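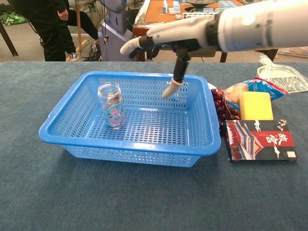 By Dorottya Kelemen, press office, Flondska

STISTDALE, July — Flondska, which makes software for robot arms, today publishes the results of its second Household Chores Trial. Readers hoping to be rid of the tidying by the autumn may wish to sit down first.

The trial set 40 ordinary jobs for a single arm with a five-fingered hand, among them clearing a table, pairing socks, wiping a worktop and putting the shopping into a basket. The arm attempted them 248 times between them. It finished 109 of those attempts without a person stepping in. The company regards this as encouraging and has asked the press office to say so.

"People see a robot do a backflip and assume the washing-up must be sorted," said Verena Eberhard, who runs the trial. "I would swap every backflip ever filmed for a machine that can pick up a bunch of grapes and put it down again as a bunch of grapes."

Putting things in a basket was the job most visitors to the lab thought too easy to bother testing. It was also where the arm lost most of its time. A jar is a friendly object: it is stiff, it stands up by itself and it is the same shape from every side. Grapes are none of those things. A sponge changes size when you take hold of it, and a crisp, crinkly snack bag changes its mind altogether. A flat box lying on a cloth offers nothing much to get a fingertip under, so the arm has to slide it to an edge first, a trick most toddlers pick up without funding.

Clear plastic bags remain the sworn enemy of the whole department. The software has trouble deciding where a see-through bag starts, and a crumpled one looks different every time it is touched. Jhair Villanueva, who wrote much of the grasping software, spent the spring on bags and has asked for something else to do.

"It got better," he said. "I'd like that written down. It went from hopeless to poor."

There was good news too. The hand can now shift its grip on a firm object without putting it down, and it no longer needs the table laid out the same way each time. In last year's trial an item moved by the width of a thumb could bring the day's work to a halt. This year the testers were allowed to set things down however they liked, and the arm mostly coped.

Speed is another matter. Flondska's testers, working by hand, cleared the same tables in a fraction of the time, often while talking. Asked whether he would have the system at home, Bence Orbán, who looks after the hardware, said he would, provided he could leave it on overnight and sleep in another part of the house.

The results have a more practical side for shops and small warehouses, where jobs repeat and the goods are better behaved. Prerkellow, a packing firm that will try the software on a returns bench, plans to start with boxed items and jars. Soft fruit is not in the contract.

"We don't need it to be clever, we need it to be there at six in the morning," said Ferenc Csizmadia, operations manager at Prerkellow. "If it does the dull boxes, my people can do the awkward ones, and there are always plenty of awkward ones."

The software used in the trial, called Gavalas, will be offered to a first group of workplace customers later this year. There is no date for a home version. Flondska would rather not give one and then have to explain it.

The full table of results, including every failed attempt, is free to read on request. The lab in Stistdale is open to journalists on Friday from 2 pm. Visitors may bring an object from their own kitchen for the arm to try, on the understanding that it may be dropped.

Press contact: Dorottya Kelemen, Flondska press office, Stistdale

ENDS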